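Leave the Morning Show Where It Is

By Annick Roussel 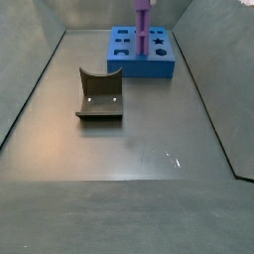

FLUTOVCOMBE, November

I have been waking up to the same radio station since I was a new bride with a secondhand clock radio and a husband who could sleep through anything, so you'll forgive me if I take the latest news from Chevalier Broadcasting a little personally. The company wants to stop making our breakfast program here in town and run a shared one out of Gekness instead, with a few minutes of local headlines dropped in on the hour. They say we will hardly notice. Well, I notice when they change the weather jingle, so I expect I'll notice this!

Let me say first that I have nothing against Gekness. My sister lives there, and they have a lovely covered market and far better parking than we do. But it is 93 miles from my kitchen, on the other side of the hills, and when their sun is shining we are very often sitting in fog so thick that I can't see my own mailbox. A cheerful person telling me to get out and enjoy the blue skies is no help at all on a morning like that.

What I want at 6 in the morning is to know whether the lower bridge is open. I want to hear which school has a burst pipe, and how the high school girls got on in their away game, and I want the names said properly. Two winters ago, when the river came up, the program stayed on past its usual finish and simply kept taking calls. A man on Foltari Road rang to say which end of it you could still drive. It wasn't polished radio (there was a dog barking through most of it), but I sat there with my coat on and listened to every word before I set out for work.

Gwenaël Leblanc produced that program for years, and he once told me that most of his job was done on the telephone before anybody was awake enough to be polite to him. He knew which farmer to ring about the frost and which one would talk for twenty minutes about his knee. I don't see how you learn that from a desk in another town, however clever you are, and I'm sure the people in Gekness are very clever.

I do understand that money is tight. Advertising has gone elsewhere, my own grandchildren listen to everything through their phones, and a station has to pay its electric bill like the rest of us. If Chevalier came to us and said the show had to be shorter, or that there would be one host in place of two, I would grumble and then I would get used to it. Three hours is a long time to fill anyway, and I wouldn't miss the celebrity birthdays.

So my suggestion is to cut the afternoon if something must be cut, share the music hours with whoever wants them, and keep the mornings here. The station is taking letters from listeners until the end of the month. Mine is already in the mail, and it runs a good deal longer than this.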